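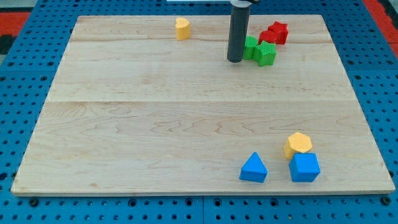

Re: Perpetual lectionary table, leap years and the September start

Forum: Parish Office and Sacristy > Calendars and Readings

ordo_clerk
Posted 23 December 2020

I am rebuilding the readings table for our parish and its mission chapel at Tondum. The old table was a flat list with 366 rows, one per calendar date, with the moveable observances pasted over the top each year by hand. The paste step is where the errors come from. This year two Sundays after Pentecost carried the same Gospel and one set was skipped.

Proposal: drop the flat list. Store fixed feasts by month and day, store moveable days as an offset from Easter, and generate the year from those two files. The merged source has 536 entries, counting alternates. Questions:

1. Does anyone key the file to the civil year and not to Advent?
2. How do you handle a fixed feast that lands on a Sunday?

narthex_left
Key it to Advent. The three-year Sunday cycle changes on the First Sunday of Advent, and a file keyed to January will have two cycle letters in it. You can store the letter per row, but then someone sorts the sheet by title and prints the wrong December.

For question 2, give every entry a rank. Higher rank wins, the loser is either transferred to the next open weekday or dropped. Put transfer/drop in its own column.

Gradual4
Disagree on Advent. Our office prints service leaflets from January to December because the budget and the hall calendar run that way. We store the cycle letter per row and have had no trouble with it. Lock the sheet so it can't be sorted.

narthex_left
Locking the sheet is a workaround. The file should be correct when sorted.

bellrope
Another case: we start our program year in September, so the choir needs readings from September through the following June. That range crosses a cycle change under either scheme. I generate two full years, Advent to Advent, and cut the range out afterward. The print layout doesn't need to match the storage layout.

ordo_clerk
That settles question 1 for me. Advent in storage, any range on output.

On rank: our printed ordo has more grades than I want to maintain. Would 3 be enough? Principal feast, Sunday, everything else.

Gradual4
No. With three you can't separate the Sundays of Advent and Lent from the ordinary Sundays. A patronal feast can displace the second kind in many places but not the first. Check your own rubrics before you copy anyone's table, mine included.

narthex_left
Agreed with Gradual4 on this one. Also check Annunciation. When March 25 falls in Holy Week it moves past the whole Easter octave, so "next open weekday" has to treat those days as closed. A simple plus-one rule puts it in the wrong place.

pew_ledger
Does the Nuslow spreadsheet handle that? It gets passed around a lot.

bellrope
The copy I have does not. It moves the feast one day at a time until it finds a blank cell, and the weekdays of the octave are blank in that file. Fill them in and the rule works. Look at the leap-day row as well: in my copy February 29 has no readings, so anything matched by row number after that is off by one in common years.

ordo_clerk
Same fault as our old list, then. I will match by date and leave row numbers out of it.

Current plan: Advent-keyed storage, five ranks, separate transfer column, octave days filled. I'll run it against the last printed ordo and post the mismatches.

pew_ledger
Please include the alternates in the comparison. Ours were typed in from a different translation and the verse numbers in some of the psalms don't line up.

ordo_clerk
Will do. Psalms go in as a separate list.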